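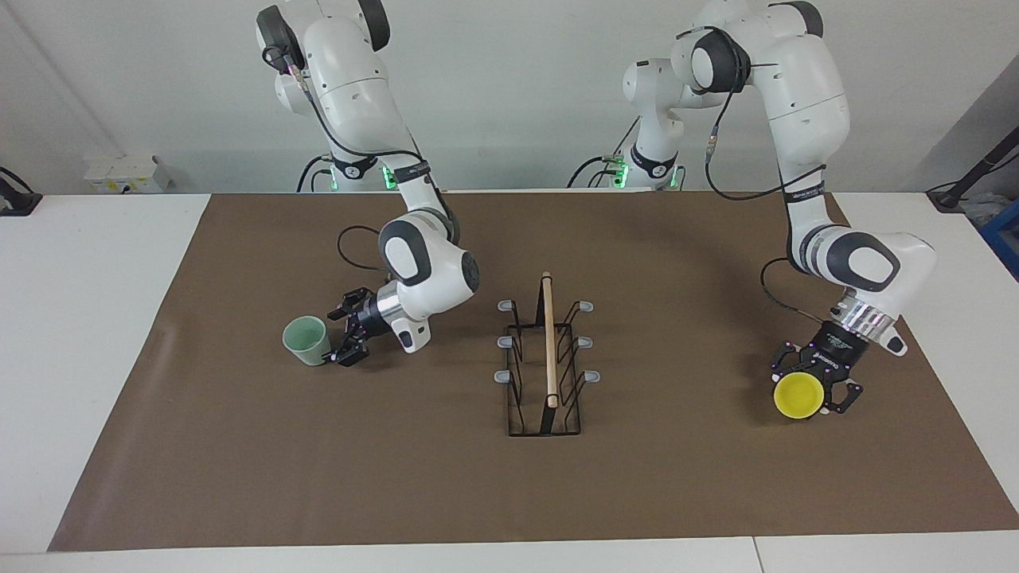 Posted by the author on February 19, 2022 | Filed under: Kitchen, House

We have lived without a dishwasher for most of a year now, and I have had a few messages asking how it is going, so I am putting it all in one post.

The old machine stopped draining last May. The repair firm we used, Morais, quoted 200 for a new pump and could not promise the rest of it would last. A new one of the same size was 900 fitted, as our kitchen has an odd gap and very few models go into it. We said we would wait a month and think about it. The month passed and we did not buy one.

The first few weeks were poor. We carried on using plates and glasses as if the machine were still there, and by evening both worktops were full. There were nights when we left the lot until morning, and mornings when there was no clean pan to do the porridge in.

What changed it was having less out. I went through the cupboards one Sunday and put most of the crockery in a box in the loft. We kept two of everything for each of us and a small stack of spares for visitors. I had counted 17 mugs before I started. I kept the ones we like, and I could not tell you now what most of the others looked like. With fewer things to reach for, you wash the one you have just used, and it takes less than a minute.

The washing itself I do in the order my mother did it. Glasses first, then cutlery, then plates, then anything greasy, with a change of water before the pans. I used to think the order was fussy. It does save water, and the glasses come out clear. I use the hottest water I can stand with gloves on, and I rinse in a second bowl so the tap is not running.

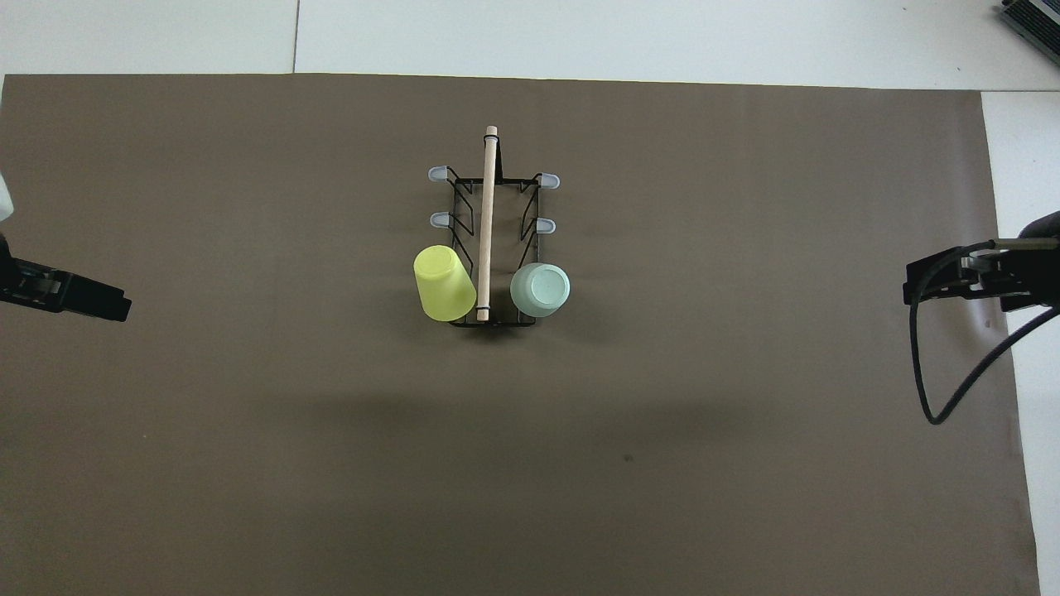 Drying took longer to sort out. For a while I dried everything by hand, which meant a damp tea towel by the time I got to the plates and another load for the washing machine every few days. Now nearly all of it drains and I only use a towel for glasses and the good knives. The thing to watch is how you stack. Plates want a gap between them or they stay wet in the middle. Bowls need to lean well over, as they hold water in the foot if they are too upright. Cups go upside down at a slight tilt so the air can get in. Anything wooden comes out straight away and is stood on its edge by the window.

I empty the drainer before I start the next lot. If I don't, I end up balancing wet things on dry ones and doing half of it again. My other half does not agree with this and will build a pile as high as it will go. We have broken one side plate between us in all this time, and that was me.

As for washing-up liquid, I tried the Burero refills from the shop near the station and they are fine, though you need more than you would think on roasting tins. Larevetti bars are better on grease but go soft if they sit in water, so keep one on a dish that drains. I did not get on with the Vundusano brushes at all. The bristles went flat in a fortnight and the head does not come off, so you have to throw the whole thing away. A plain cotton cloth, boiled once a week, does most jobs.

Our bills have not moved enough for me to say anything useful about them. We changed tariff in the autumn and I can't separate one thing from the other. I would not give up a dishwasher to save money unless you were about to pay for a new one anyway.

Time is easier to judge. It takes me 15 to 20 minutes after supper, with the radio on, and less at lunch. When we have people round it is a good deal more, and I do miss the machine on those nights. Christmas was hard work. We did it in three lots and the last lot waited until Boxing Day.

The gap where the dishwasher stood now has a shelf in it, with the potatoes and the big pans. I had meant to put a curtain across the front and have bought the wire for it. The pipe is capped off behind, so if we change our minds it can all go back.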